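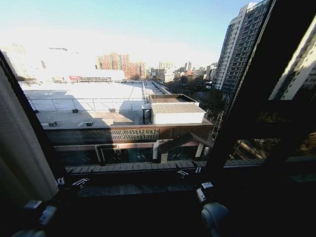 Re: [arms-users] Head camera exposure, and which gripper to keep

From: Flora Laing
To: arms-users list
Date: June 4, 2026

Replying to both halves of Nhung's message in one go, sorry, between meetings. Quoted bits are hers, my answers underneath.

> Hi all,
>
> We've got the arm set up by a window and I need to settle two things before
> the loan kit goes back. First is the head camera. We're on the stock Testix
> one and whenever the head swings round to the glass the picture goes to
> pieces, either the gripper is a black lump or everything outdoors is white.
> Has anyone fixed this with settings alone or do I need the other camera?
>
> Second is grippers. We have the Drumel and the Vollden here side by side and
> opinions in the room are split. Small stuff mostly, latches, pegs, cable
> ends. Would like to hear from people who have used both for more than an
> afternoon.
>
> Nhung Vi

CAMERA

Had the same trouble. Ours looks out of a tall window as well, up high, dark frame and dark sill, white flat roof right underneath us with the sun on it. About as unkind as it gets for auto exposure. The roof comes out brilliant white, the furthest buildings go nearly white too, and the sill is in deep shadow. The tower opposite is fine. So is the pinkish block in the middle, you can pick out the rows of windows. It's only the two ends of the range that go, and unluckily the sill end is where we want to work.

Things tried, in order:

Auto, whole picture metering. What you've got now I think. It hunts every time the head moves. Useless for anything with a wrist in it.

Auto, metering box on the lower third. Much better for the sill and the gripper housing. Outside goes completely, which we don't mind, we aren't picking anything up off next door's roof. Still hunts a bit when the arm comes up into the box, the housing is white and grey and fools it.

Fixed exposure. Where we ended up. Set it with the arm parked in working position, lock it, lock the white balance as well (I forgot the second one and lost a morning to it). Downside is you have to redo it when the sun moves round. Ye-seo wrote a little script that steps through the settings and asks you to pick, takes two minutes. Will ask her if she minds me sending it to the list.

Drawing the curtain. Yes really. Ours is a pale beige one and half closed it's worth more than any setting in the menu. Watch it doesn't hang where the arm can catch it. Karine lost a run to that.

The other camera: we had the Peñalver on loan. Wider range, no question, you keep something in the shadows and something in the sky at once. But it was late. You could feel it driving by hand, you'd close on a thing and the picture would catch up after. For recording I'd take it. For teleop at a window, stock camera on fixed exposure, every time.

One more. If your head tilts, do check what it does to the verticals. With ours pitched down the window bars lean over in the picture like they're falling in, and a new driver will line the gripper up with the bar and come in crooked. Diệp puts a strip of tape on the sill and has people line up to that.

GRIPPERS

Used both. Latches were our job too, little white ones on the sill, so this is close to your case. I did a proper count once so here it is. Same arm, same driver (me), same latch, fixed exposure, curtain half over.

Drumel: 82 good grabs out of 100
Vollden: 34 out of 100

Before anyone from the Vollden camp writes in, I know. It's not a fair fight on small hard parts. The Vollden fingers are wide and soft and they cover the latch up completely, so from the head camera you're going in blind for the last bit. Most of my misses were that, closed on the frame next to it or rode up over the top. On cable ends I'd say they're level, and on anything squashy the Vollden wins and I'd not argue. Didnt count those though so take it as an opinion.

Drumel gripes, as I've been nice about it:

- fingertip pads peel at the corners. Spare set, order it now
- the box it's housed in is bulky and knocks on the sill if you come in flat. Tip the wrist up first, then lower
- it makes a noise on homing that makes visitors jump. Harmless
- connector is on the wrong side for a left arm, you need the long lead and a loop of slack or it tugs at full turn

Vollden gripes:

- force setting resets when you power off. Every time. Write it on the bench
- fingers pick up fluff off the curtain like you would not belive
- swapping it on takes two people, or one person with a lot of patience

If you can only keep one, and it's latches and pegs, keep the Drumel. If you can keep both do, we swap according to the job and it isn't so bad once the leads are labelled.

CONTROLLER, as you didn't ask

Check which firmware is on the controller before you compare anything. We ran the first lot of Vollden trials on the old one and the close command was arriving in two steps, so it nudged the part then gripped where the part used to be. Threw those numbers away, the 34 is from after the update. I've seen people write the Vollden off on the old firmware and that isn't fair either.

Also turn the wrist speed down near the glass. Way down. There's a soft limit setting for it, second page of the config, set it to stop well short of the pane and leave it on even when it annoys you. Karine had ours set at the frame instead of the sill edge and it let the elbow through where it shouldn't have. No harm done, but it was a long quiet moment.

Would be good to hear from somebody who's tried a wrist camera in this sort of light. My guess is that it solves the covered-up latch problem and gives you a brand new exposure problem, as it'd be staring straight at the glass when the head isn't. Diệp reckons a hood would do it. I reckon a hood will hit things. We have not settled this.

Nhung, when does your kit go back? If there's time, run the latch with the metering box on the lower third and again on fixed, same gripper, and post both. I only did my count on fixed and I'd like to know how much of the score is the gripper and how much is just being able to see it.

Got to run, will send the script if Ye-seo says yes. Excuse typos.

Flora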